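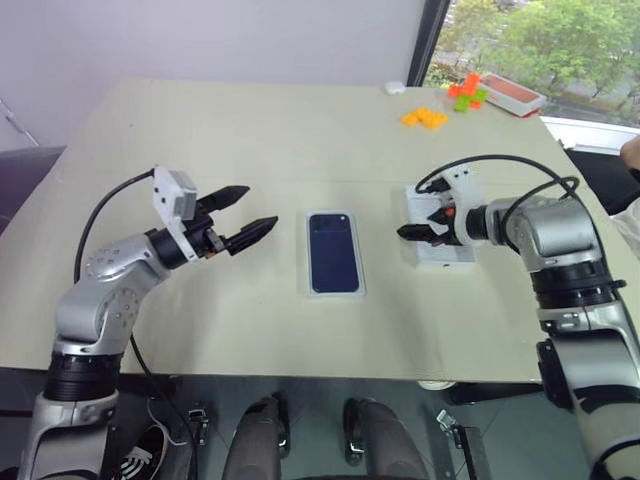

Two-arm cell on phone packing, what happens to the packers?

Posted in: Shop floor / Automation
September 4, 2022

karlijn_g
Ok so we have the two-arm setup going at Hadex since July. Phone in the clear tray, one arm each side. Before that it was all hands, mine included, 2 packers per bench. Now its one person per bench and that person is mostly watching. Target is 1720 a shift for the line. Anyone else been through this? What did your job turn into?

benchrat30
Same at my place, different product. Job turned into clearing jams and wiping trays. Pay stayed put. Wrists are better, I'll give it that.

Touran B
Depends who sets it up. At Moltota they trained the packers on the arms first, before any tech got hired. I do the grip settings myself now. Took me 30 hours of class time, paid. Wouldn't go back.

benchrat30
Good for you. We got a laminated sheet.

karlijn_g
lol. We got one afternoon with Kristof and then he was back on days and we're on lates. So if it stops at 9pm we pack by hand and hear about the numbers in the morning.

els_v
Write that down every time. Time, what stopped, how long. I'm the rep at De Smet, we got a late tech out of exactly that kind of list. Took a while tho.

mossback
Not popular but I think people oversell the old job. I packed 400 units a shift by hand for years and my shoulder is shot. Let the arms have it.

els_v
No one's asking for the shoulder back. Question is who gets the hours. Our second packer per bench went to returns, which is fine. Next site over they just didn't renew the temps.

mossback
Fair. Temps always get it first.

Touran B
Karlijn, ask for access to the gripper settings at least. If all you can do is hit stop, you are stuck waiting on someone. Opening width, speed, that stuff is not hard to learn.

karlijn_g
We're locked out, only Kristof has the login. Will ask. Also the talking, thats what I miss. Used to have Veerle across from me all shift, she's in goods-in now and I see her at break if the breaks line up.

benchrat30
Yep. Radio helps a bit

karlijn_g
No radio on lates, dont get me started. Meeting is next week, will post what they say about the login.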